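January 2021, bench notes, cloth handling / house rules draft

Picking up from the list Orestis left on the whiteboard before it got wiped. I copied most of it. The bit in the bottom corner about stop buttons I did not get, ask him.

Point of all this: Mavromatis want our written practice for the cloth cell before they let the Trusa arm go on their floor in March. Not a full safety case, they have their own person for that. They want to know what WE do, every day, at the bench. And right now what we do depends on who is standing there. Aliki homes the arm before touching the fingers, I home it after, Orestis doesn't home it at all if the last run ended clean. All three of us think ours is the rule.

So, draft. Wording is rough.

**Before power**

- Fingers checked by hand with the arm off. Both seated, no wiggle. If one wiggles you don't "just do one run", you stop and reseat it.
- Table wiped. Dry cloth only, no spray while the arm is over it.
- Anything not part of the task goes off the table or outside the reach line. Mugs too. Mine too.
- Say "powering" out loud. Wait for an answer if anyone else is in the room.

**Speed**

Aliki wants one number for everybody. I'd settled on 100 mm/s for any new grasp and 500 only for moves with nothing held and nobody inside the line. She says 500 is fine with cloth held since cloth can't hurt anyone. True about the cloth, not about the arm behind it. Left it at 100 held / 500 free. She initialed it but with a face.

No one raises the limit from the pendant. If it needs raising it goes in the config, with initials, so the next person sees it. We've been bad at this. I found the limit changed twice last week with no note, and one of those was me.

**Hands**

No hands between fingers while the drive is live. Not to pull a fold out, not to help it. This is the one everybody breaks, and I mean everybody, because with cloth it's so tempting to tweak the corner while it closes. Pause, drive off, light out, THEN tweak. Costs seven seconds, I timed it out of spite.

If you have helped the grasp by hand, even a little, the run gets marked H and is out of the grasp numbers. It can stay in the log for other stuff. We have old runs where I know there was help and there's no H anywhere. Not fixing those, they're just going in the archive folder and we don't quote from them.

**Grasp, what we call good**

Long argument here. Orestis counts a grasp if the fingers are shut and there's fabric in there. Aliki wants to see it lifted and held for a count of five. I'm with Aliki for anything we report outside, but shut-with-fabric is useful in its own right and we should keep it as a seperate column. So:

- C = closed on fabric. Judged from the wrist view.
- L = lifted, held for five.
- Nothing else is called a grasp. "Nearly" is a zero.

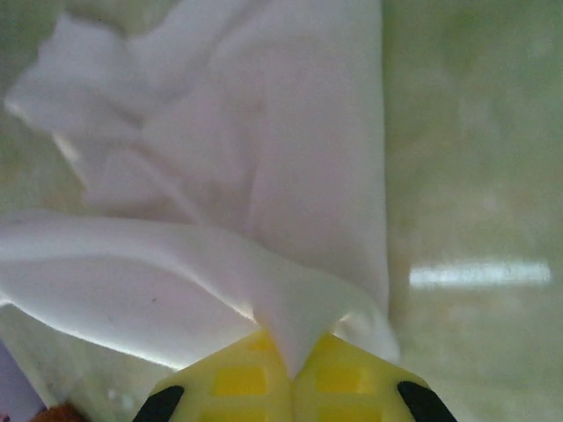

The C column has to be filled in from the wrist view and not from memory, and by someone who didn't start the run if there is someone. White fabric is the hard one for this. Folds lie over each other and you can talk yourself into seeing one layer or three, so we don't write a layer count from the wrist view at all. If the layers matter for the task, stop the arm, drive off, go and look at it side on. Write who looked.

Same for glare off the tabletop. Bright streaks next to white cloth are asking for trouble with the edge finder. I'd like a rule that we log which lights were on, just "all" or "window side", that's enough. Aliki would rather change the table top to something matt. Both? Matt sheet is not in the budget until the Jeketti invoice clears, so lights column for now.

**Marks and dirt**

Cloth gets checked before and after. Any speck or mark already there, note it before the run, otherwise we end up blaming the fingers for it. We did exactly that with Mammont, sent them a long email about finger residue on their samples, and it was on the fabric when it came out of the bag. Embarassing. Don't repeat.

Finger surfaces: look in the recesses, not only on the top faces. Lint collects in there. Brush, no solvent, we don't know what solvent does to the yellow ones and I don't want to find out the day before a visit.

**Stopping**

Anyone can stop a run. No reason needed at the time, reason goes in the log after. Visitors get told this too, before they get told anything else. The person who stopped it is the one who says when it starts again. I feel strongly about that last part, Orestis less so, he thinks it should be the operator. Argument for mine: operator is the one who wants the run finished.

After a stop with cloth still held: do not open the fingers from the pendant straight away. Check where the rest of the fabric is. If it's over a joint or hanging into the cable run, free that end first (drive off, see Hands) then open.

**Logging**

One line per run. Date, who, fabric, lights, speed if not default, C, L, H, stops. Free text at the end and please use it. "Weird" is not free text. Say what was weird.

Don't delete bad runs. Strike them and say why. Mavromatis will ask to see the failures before the good ones, I would.

**Still open**

- Reach line tape. It's peeling at the corner by the door and the arm got remounted after it was put down, so is the line even right? Measure again with the long fingers on.
- Home before or after finger check. I've put before-power check first, so homing is after by default, but Aliki has a point about an unhomed arm drifting down when brakes release. Test with someone on the stop.
- Two people or one for out of hours? I say two. Not put to Orestis yet, he's the one who stays late.
- Who signs when we change a rule. At the moment any of us with a pen.
- Stop button thing from the whiteboard.

Aliki types this up clean, I go through it with a red pen, then we run on it for five working days with no exceptions and see which parts we can't stick to. Those get rewritten or we change how we work, decide when we have them in front of us.

Spare finger pads: last bag is open. Order with the next Trusa parts. Brake test sheet is in the top drawer, not the binder.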